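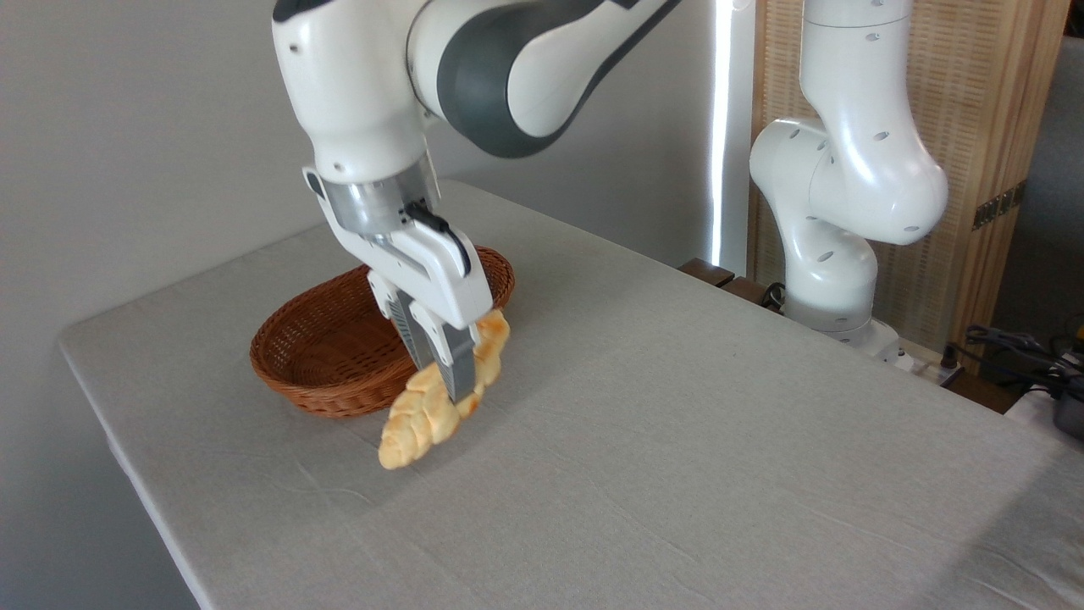

Jintana Nilsuwan wrote in after last month's column to ask why her braids always come out fat in the middle and skinny at the ends, and whether she should just give up and make rolls. Please don't give up, Jintana!

I had exactly this trouble for years. What fixed it was starting the braid from the center. Lay your strands side by side, braid down to one end, then flip the whole thing around and braid the other half (you'll be crossing under instead of over, which feels strange for the first loaf or two). Roll each strand a little thinner at the tips and keep the braiding loose, so the dough has somewhere to go when it rises.

Then there's the egg wash. Florence Sawatzky brushes hers on twice, once right after shaping and again just before the oven, and I've been a convert since she brought a loaf to the Zirkthorpe potluck. So shiny! 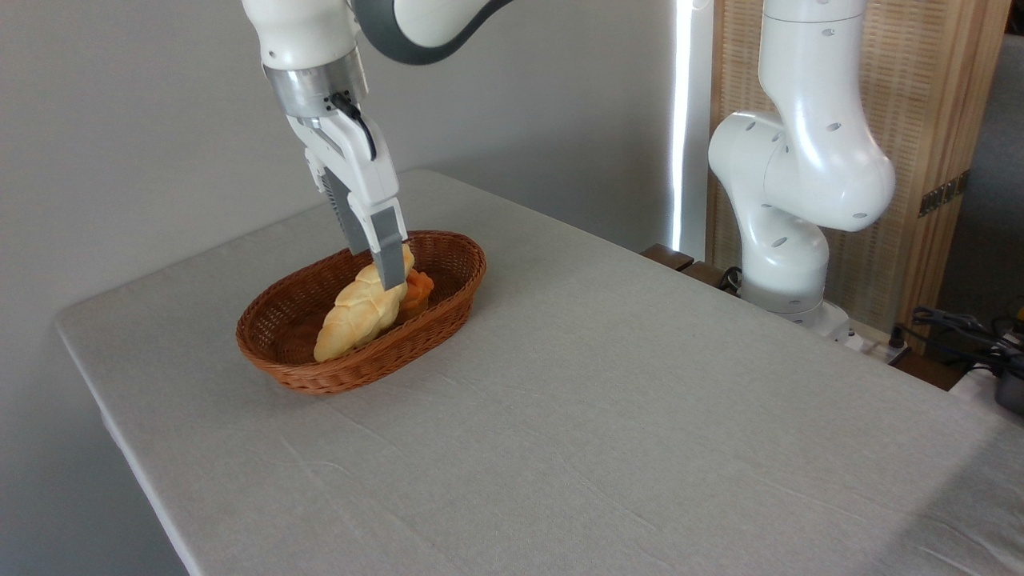
Braided loaf and wicker basket.

Our September bake swap is back at Zirkthorpe Hall, doors at 7 in the evening. Bring one loaf, any shape, and a card listing what's in it. Tanner Lévesque is bringing his rye starter to share, so pack a clean jar with a lid. We had around 80 people last year and I'd love to see even more of you, wonky braids and all.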